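Print | E-mail this article

4.2 Equipment budget

The Ladthorpe plan called for 12 robot arms. The Ladthorpe budget, after review, called for none, and we spent the first month adjusting our ideas to match. Collecting demonstrations with hand-held grippers moved the cost from arms to people's wrists, which the finance office does not itemize.

We compared 2 suppliers. Derkach quoted the lower price per gripper but sold the marker plates separately; Bisulach included them and took 3 months to answer e-mail. We bought from Bisulach. Cables were left out of both quotes and came to $458, more than we had set aside for the table, the board and every object placed on it.

Future buyers should plan for grippers in pairs. Many of the Edongate tasks look like work for one hand until someone tries them, and a single gripper is a false saving — we priced it twice to be sure. Household props such as the basket and the pink block in Figure 3 barely register in the total, though they drew the most questions from purchasing.

Figure 3. Two-handed collection with the basket task, left gripper loaded, right gripper open.

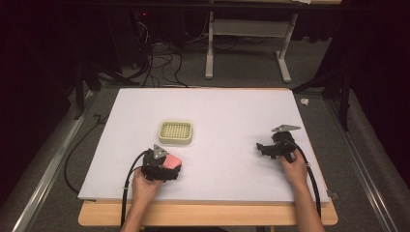
4.3 Replacement and spares

Spares were budgeted at one gripper per pair in use. Cables are now a line of their own.

Print | E-mail this article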